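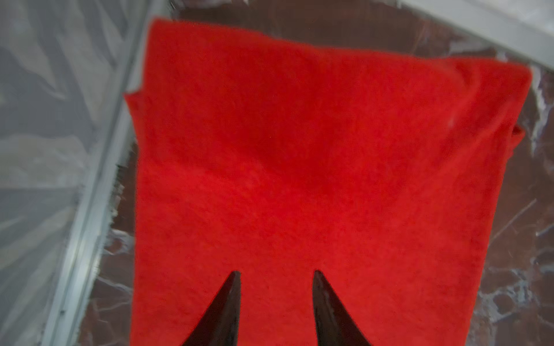 Cloth handling: where the demonstration set stands

The garment portion of the Lurdale collection has reached 195 accepted episodes, all teleoperated, all on the two-arm station. This item covers what changed in the protocol this month, what is being rejected and why, and what operators should do differently from the next block onward. Rigid-object work on Trolley is reported separately by Satish Lodhi.

Episode definition

An episode starts with the garment on the work surface and both grippers open above or beside it, and ends when both arms are back at rest. Anything the operator does to settle the garment by hand belongs before the start marker. Poonam Prajapati reviewed the December recordings and found 47 in which the marker was placed early, so that the first second or two contained a hand. Those have been trimmed where a clean start existed and dropped where it did not.

Starting states are no longer left to operator preference. Left alone, most of us lay a shirt out much the same way each time, and the policy learns that layout very well and little else. Pallavi Dixit has written 8 starting states for tops, covering flat, flat with one edge bunched, one sleeve trailing toward the front rail, rotated, and several partial folds. The Sudetti logging tool now assigns the state at random and records it with the episode. Please set up the state you are given, including the awkward ones.

Small irregularities are to be kept. A corner turned over on itself, or an edge tucked slightly under, should not be smoothed out before recording unless the assigned state calls for it. These are the places where the fingertips either find one layer or pick up two, and the wrist view is the only one with enough detail to tell the difference.

Cameras

Each episode carries the wrist streams and the fixed view of the station. The two are not interchangeable. Close to the cloth, the wrist camera sees texture, shallow folds and the fingertips, but loses the outline of the garment as soon as the gripper descends. The fixed camera holds the outline and both arms, and says almost nothing about layers.
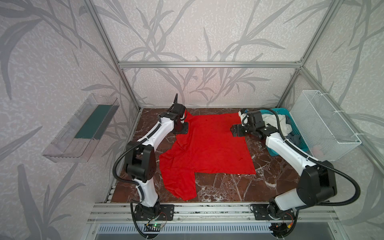 Ingvild Strömberg trained the same policy with and without the fixed stream. On the unfold task, removing it cost little once a grasp had been made, but first-grasp placement was noticeably worse, particularly on the trailing-sleeve state. Removing the wrist streams instead produced frequent double-layer grasps. Both will stay in the set at full rate.

Glare is the main outstanding image problem. Reflections from glossy surfaces near the garment move as the wrist moves, and in early checkpoints the policy appeared to treat some bright creases as cloth edges. Sushil Tiwari is testing more diffuse lighting. Until that is settled, do not reposition lamps between episodes in a block. A consistent fault is easier to correct for than a changing one.

Rejections

Of the episodes submitted since the last newsletter, 58 were rejected. The causes, in descending order: operator pauses longer than the limit, dropped wrist frames, garment dragged off the work surface, and start markers as described above. Pauses are the least obvious. A demonstrator who stops to think with the gripper just above the fabric is teaching the arm to stop there too. If you need to plan the second grasp, do it before the first.

Failed grasps are not grounds for rejection if the operator recovers within the same episode. We want more of these, and they should be tagged "recovery" in Sudetti.

Next block

Collection moves to the bimanual half-fold, using the same starting states. Fleece and knit tops first, woven shirts after that. The Dhillon evaluation split has been frozen and its garments set aside, so please check the list before taking anything from the clothes basket. Booking requests for the station go to Pallavi.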